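Zondix Folding and Sorting Table, Series 642

Product details

The Zondix 642 is a fixed-height work table for folding, inspecting and stacking garments in laundries, uniform rooms and small print shops. It is sold as a top and frame set, or as a top only for mounting on an existing Stosus base.

Top
Material: high-pressure laminate on moisture-resistant board
Finish: smooth, white, low glare
Length: 2,000 mm
Depth: 1,000 mm
Edge: rounded on all four sides, no exposed seam on the working face

Frame
Material: powder-coated steel tube
Working height: 90 cm
Feet: leveling, adjustable from above with a hex key
Lower shelf: optional, wire or solid

The top is supplied in one piece. There is no center joint to catch knit fabric, and the surface can be used from either long side. Corners are drilled at the factory for the Kadudix rail, which holds labels, size rings or a roll of bags. If the rail is not fitted, the holes are closed with the plugs in the hardware pack. 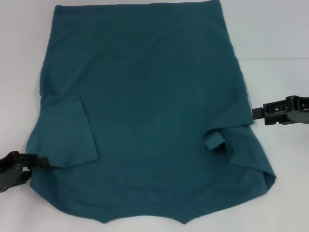 Depth is the dimension to check first when choosing a table for knitwear. Shirts are normally laid out full length before the sleeves are turned, and a shallow top leaves the hem or the neck hanging over the edge, where the weight of the fabric pulls the fold out of line. A plain teal T-shirt with one sleeve folded in flat and the other still bunched shows the contrast available on the white top: the outline of the garment, the side seams and any creased area can be checked before the next fold is made. White and very pale items are harder to read on this finish. For those, order the gray top (same dimensions, same price group).

Cleaning
Wipe with a damp cloth and a neutral detergent. Do not use abrasive pads or solvent-based spot removers on the top. Lint can be cleared with a dry microfiber cloth or a soft brush. Hot irons must not be placed directly on the laminate — use the Dhanial press mat, ordered separately.

Assembly
Two people are needed to turn the table upright. Tighten the frame bolts by hand first, set the feet, then tighten fully. Check the bolts again after the first month of use.

Ordering
Tops and frames ship on separate pallets. State white or gray top, shelf type, and rail or no rail. Replacement feet and plugs are listed under Series 642 spare parts.

Page revised 11/10/24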